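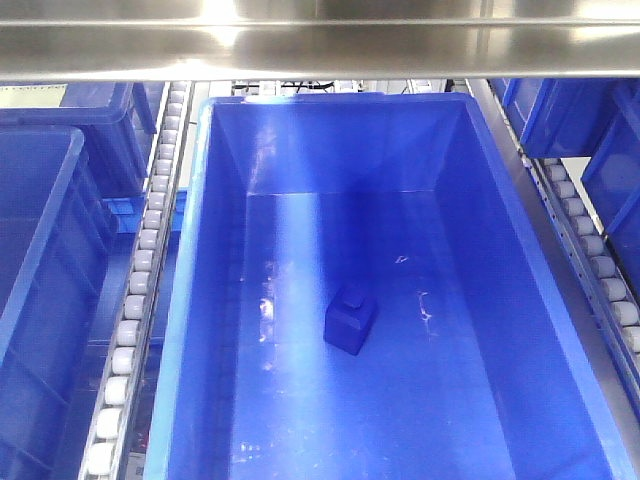
A reader at Cenevwood writes that their Bukard cell ran well until March, then began to miss single parts left on the floor of the tote, and asks whether the camera has to be replaced. In most cases it does not. The service kit on this page covers the usual causes.

Bukard Tote Picking Cell - Service Kit 14

For cells fitted with gravity roller track and blue plastic totes. Supplied by Brernora.

Kit contents
Rollers, white, with spring axles: 10
Tote stop with rubber pad: 1
Lens wipes, sealed: 6
Matte test block: 1
Alignment card: 1

Fitting the rollers
Lock out the cell before reaching under the beam. Lift the tote out. Press the axle in at one end, tilt the roller up and pull it clear of the rail. Fit the new roller the same way and spin it by hand. It should turn freely and stop without a click. Do not oil the axles - oil carries over to the tote base and from there to the picking area.

Checking the camera
Clean the lens with one wipe and let it dry. Place an empty tote against the stop and lay the alignment card flat on its floor. Run Tote Teach from the service menu. Replace the card with the test block and run 19 picks, moving the block after each one. Any miss near a bright patch on the tote floor points to glare. Turn the lamp bracket one notch and repeat the test.

Scuffed totes
Light scratches on the floor of a tote are normal and do not need a new teach. Deep gouges can be read as part edges. Move those totes to storage duty.

Service interval
Rollers: inspect every 6 months, replace as needed.
Lens: clean weekly, Friday at end of shift is the default reminder.
Tote stop: replace when the pad is split.

Compatibility
Fits Bukard cells with the Afridi rail. Older cells with welded rail need the adapter strip, sold separately.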